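How to Sort Out a Junk Drawer and Keep It Sorted

Updated May 16, 2022
By Lena Jakubowski

Most junk drawers can be done in one sitting. Set aside 40 minutes and do one drawer at a time. If you start a second one before the first is back in place, you will end up with both on the floor.

What you need

A cloth or old towel to work on
A trash bag
A few small containers with lids
Masking tape and a marker
A damp rag

Step 1. Take the drawer out

Pull it out all the way if the runners allow it. On older drawers you lift the front a little and pull. If it won't come, empty it by hand where it is. Tip everything onto the cloth. A cloth with a bit of texture stops screws and batteries from rolling off the table.

Step 2. Clean the drawer

Vacuum the corners first, then wipe. Leave it to dry while you sort. If the bottom is stained, cut a piece of shelf liner to fit.

Step 3. Throw out the obvious things

Dried-up pens, expired coupons, takeout menus, keys that fit no lock in the house. Try every pen on scrap paper before you keep it. Used batteries go in a separate bag for the drop-off. Tape over the ends of 9-volt and lithium ones.

Step 4. Make piles by where things belong

Forget about type for now. Make one pile for the bathroom, one for the garage, one for the desk, and one for things that really do live in this drawer. The last pile should be the smallest. Milan Postma, who shares my kitchen, wanted a "maybe" pile. We had one for 2 weeks and then threw it all out.

Step 5. Deal with the tangles

Small metal things and cords knot together at the back of a drawer. Don't pull on the ends.

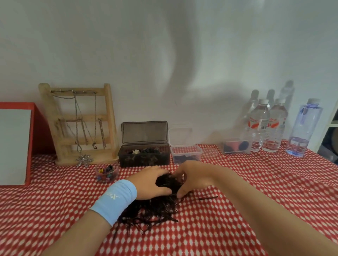

Hold the bulk of it flat with one hand and work single pieces loose from the outside. Put each piece down away from the pile as it comes free. Rubber bands that have gone sticky can be cut off. For thin chains, a drop of baby oil and a straight pin will open most knots.

Step 6. Put it back

Give each kind of thing its own container and label the lid. Short containers go in front, so you can see what's behind them. I use old mint tins for pins and tacks, and a cut-down cereal box for tape and scissors.

Step 7. Check it again

I go through ours every August, before school supplies start coming into the house. It takes 19 minutes if the labels are still on.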